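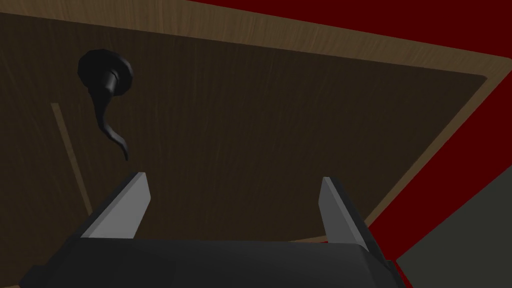
Flevach is looking for four people to record door and drawer demonstrations in simulation, starting in August. You will steer a simulated arm from a desk, using a hand controller and a monitor, and each run you record goes into the training set for our learning system. Most of the early work is on cabinet doors with lever handles, like the curved black one on the dark brown panel, which has to be approached with the gripper fingers open. The view you work from is the one at the wrist, looking up past the fingers.

What you will do
Record runs from a task list given to you at the start of each shift.
Mark each run as good, poor or failed, and add a short note if it failed.
Repeat tasks with different doors, handles and starting positions.
Tell the shift lead when a door sticks or the simulator behaves oddly.

What we ask for
Steady hands and patience with repeated work. Experience with games or 3D software helps but is not needed. You should be able to sit at a screen for a two-hour session with a break in the middle. Glasses are fine. Left-handed controllers are available.

Hours and pay
Shifts are four hours, mornings or afternoons, at our Sandotia office. Training takes two days and is paid at the same hourly rate as the recording work. The rate is confirmed in writing before you start. Travel costs are not covered.

How to apply
Write to Vaida Toom at the Sandotia office with a few lines about yourself and the shifts you could work. A CV is welcome but optional. Applicants will be asked in for a short trial on the controller with Bakari Muli, who runs the recording room.

Posted 3 May 2022. The advert stays open until all places are filled.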